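Kitchen hand, evenings – Wurnon Supper Club

Posted October 21, 2026
Job no. 1768

We cook for people who like to eat slowly and talk with their mouths full. That makes a lot of cups. The right person for this job puts them on the rack upside down without being told twice, and does not regard this as beneath them. 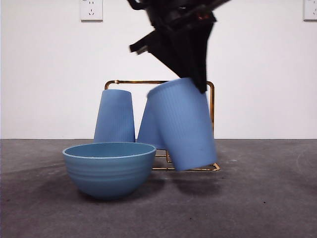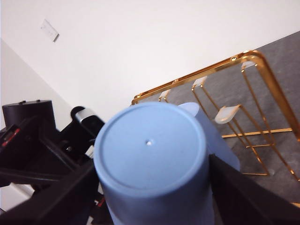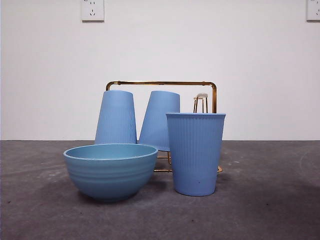
The job is 28 hours a week, 7 to a shift, with supper thrown in. You will wash up, dry what needs drying, put things back where they live, and wipe down after Paora Whitcombe, who cooks beautifully and cleans like a landslide. No experience needed. Strong opinions about how to stack bowls are welcome – we have several already and they don't agree.

You should be able to:
– lift a full crate of dishes
– tell a clean cup from one that has only been rinsed
– stay civil when table four asks for more tea at closing time

Pay is $168 a shift, plus a share of the tips. Aprons are supplied. Shoes are your problem, but please wear closed ones.

The post runs through the end of April, and longer if we still like each other. To apply, write a few lines to Noreen Paracha at the front desk and say which evenings you can't do. A résumé is fine. A cover letter about your passion for dishware will be read aloud in the kitchen.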